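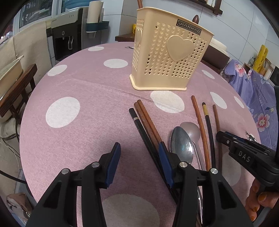

Cutlery sorting at the round table, both grippers in use.

Budgeting for a second pair of hand-held grippers: buy, hire or wait?

Posted by dotty_tablecloth, Jul 15, 2022

I look after the buying for a very small outfit that records people doing household jobs with hand-held grippers, so that an arm can be trained on it later. At the moment the job is cutlery: chopsticks and spoons off the table, into the holder. We do this in an ordinary home, bed and sofa and all, which keeps the rent down and the glamour in check.

We have one pair of grippers. I have been told we need two, and that I should "just put it in the plan", a phrase I've only ever heard from people who don't write the plan.

The quotes so far:

Gevura will sell a pair for 2099, pads included, software licence not included, and the licence price is apparently something one rings up for.

Setero will hire us a pair by the month. Cheaper at first, but there is a minimum term and a clause on "cosmetic wear" that I have read several times with mounting dread.

The third option is to carry on with one pair and spend the money on the arm itself. We were meant to decide that in May.

What I'd like to know is what you end up paying for after the invoice. Pads? Screws? Does anyone budget for the cutlery? Chopsticks seem to be the hard bit and I'd like to buy a decent spread of them, but I can't tell whether that goes under equipment or kitchenware.

Posted by mossbank

Buy. Hiring only makes sense if you know when you're going to stop, and from your post you don't.

After the invoice, in the order it hurt us:

Pads. They're the part that touches everything, so they go first. Ours lasted up to 8 weeks on hard, thin things and a good deal longer on cloth. Get the price of a spare set in writing before you order the grippers, as that's when the seller is still fond of you.

Storage. We bought the grippers and then found we had nowhere to put what they recorded. The drives came out of the travel budget and we all stayed home.

Time. Somebody has to put the spoons back on the table after every go. Over a day this is a real cost and it never appears on a quote. 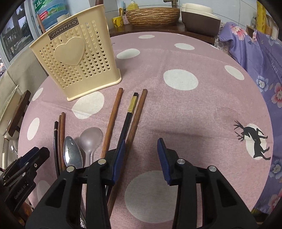
On the chopsticks, buy them mixed and buy them cheap. Plain wood, black ones, ones with a metal band, whatever the corner shop has. A matching set looks lovely and teaches your arm to pick up that matching set. Same goes for spoons: a shiny steel one and a see-through plastic one are different problems as far as the camera is concerned. I put ours under "consumables" and had no letters about it. The whole lot came to 54, holder included, and remains the best value on the sheet.

The licence is what I'd worry about. Ask Gevura whether it's per pair or per site. If it's per pair, your second pair costs more than it says on the tin, and you should do the sum again before you sign.

Posted by Vermeulen fan

why not get 1 arm and skip the hand held ones?? the robot can do the recording itself. Vermeulen do a nice one

Posted by kettle_and_clamp

Skipping the grippers is fine if you have an arm, a bench to bolt it to and a patient person to drive it. The original poster has a round table next to a bed.

I'd go against mossbank slightly. Hire first, for the minimum term, and keep a note of how many hours the second pair is really in somebody's hand. Ours spent most of its first month in a drawer, as we had two pairs and one person free. If it's busy, buy. Dirkley took part of the hire off the purchase price when we asked, so ask Setero whether they'll do the same.

Photograph everything on the day it arrives, every scuff, and email the pictures to them that afternoon. "Cosmetic wear" gets a lot shorter after that.

Posted by dotty_tablecloth

Thanks both (and thanks, Vermeulen fan). I rang about the licence and it is per pair. I'm redoing the sum over the weekend and will put the chopsticks under consumables.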